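April, the office cabinet

Up at six. Coffee, toast, the last of the plum jam. I had promised myself that the low cabinet would get sorted before the end of the month, and I was out of excuses, so I went in early while the building was still quiet.

The cabinet has been a sore point since the move. Whatever didn't have a home got put in it, and then the doors were shut. I have worked next to it for 17 months and could not have said what was on the bottom shelf. The key was in my pencil cup the whole time, under the paper clips. I vacuumed the carpet in front of it first so I could kneel there without getting fluff all over my pants.
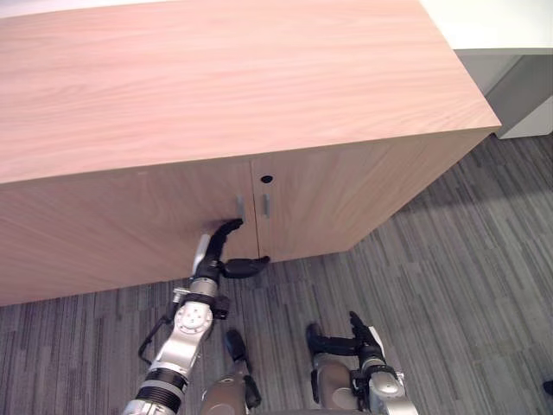

What was inside

Mostly paper. Old delivery notes from Nutuvham going back to before I started, a stack of their price lists, and a manual for a label printer we no longer own. Under that, the Gondodow contracts I spent half of February looking for. I had told two people they were lost. I will have to write to both of them tomorrow and say they are not.

Also a bag of rubber bands that had gone brittle, three dried-out glue sticks, a mug with no handle, and somebody's scarf. The scarf I hung on the hook by the door with a note on it. The rubber bands broke when I picked them up.

I made piles on the floor: keep, shred, ask Hermine. The third pile grew the fastest. By nine it was higher than the other two together and I had to split it so it wouldn't slide.

I wiped the shelves with a damp cloth and left the doors open for an hour to let them dry. The left one swings shut by itself if you don't prop it, so I used the printer manual as a wedge. Best use it has had. While I was down there I looked over the wood. The grain is nice when it is clean. There is one ring on the inside shelf, probably from the mug, and it did not come out with soap. I tried a little oil on it and that helped some. I'll do it again next week.

The next question was what should go back. My idea was to keep the cabinet for closed files only, and have anything current up at the desk where I can reach it without getting on my knees. I wrote this down and left it on Hermine Pichler's chair before she came in, along with the third pile.
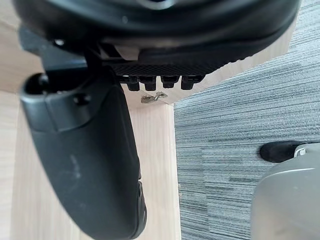 Hermine said closed files were fine by her, but she wanted the Baloyi papers kept out, closed or not, as they call every spring with a question about the old order and she is the one who has to answer it. She also asked that nothing heavy go on the bottom shelf on the left, where the board already dips.

I hadn't noticed the dip. I put a ruler across it and she is right. So the light things went there: envelopes, spare dividers, the roll of brown paper. Baloyi stays up top.

She got through the pile in 22 minutes. I know because she started when the kettle went on and told me the time when she was done. Nearly all of it could go. She kept one of the Nutuvham price lists for the handwriting in the margin, which belongs to someone who retired before my time.

After lunch (soup again, too salty) I started on the folders. I had decided on colors over the winter and never done anything about it. Blue is for suppliers. Green will be for customers when the green ones arrive. Drirska had them on back order and sent an email with a date in it that has already passed. The blue ones are the box kind with a clasp, so papers can't slip out when you carry them sideways, and I like them better than the ring binders, which pinch.

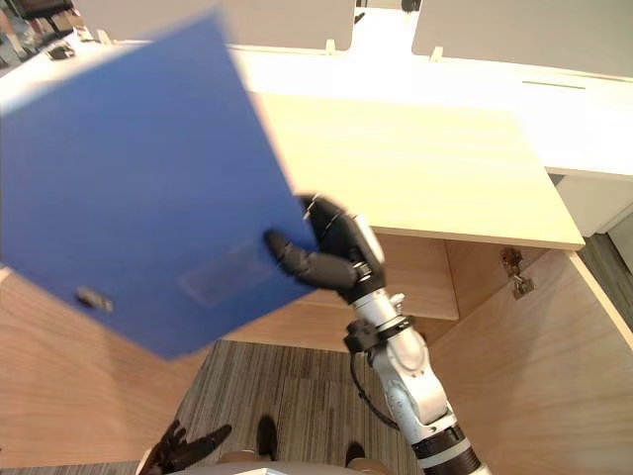
Blue for suppliers. Labels still to do.

I got as far as the letter M. The trouble is that I stop and read. There was a run of letters between us and Gondodow over a missing pallet, 60 pages of it, each one a little shorter and colder than the one before, and I read it to the end standing at the desk. The pallet turned up in their own yard. There was no apology in the file. I clipped the whole thing together and put it under G.

The shredder overheated twice and had to rest. In between I took the paper sacks down to the bins, and the second time I met the man from the floor below, who wanted to know if we were moving out. I told him no, only cleaning. He looked a bit let down. I think he wants our parking space.

My knees were sore by four o'clock. I should keep a cushion in there, and it could go on the weak shelf, as it weighs next to nothing.
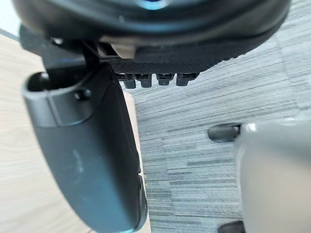 The other thing I want to settle is the key. I don't want it back in the pencil cup. Hermine suggested a hook inside the supply closet and I said that would do, but we don't have a hook, so for now it is in an envelope in my top drawer with KEY written on it.

Left at half past five. Bought bread and a cabbage on the way home. Tomorrow: the two emails about the contracts, then N through Z, and call Drirska about the green folders.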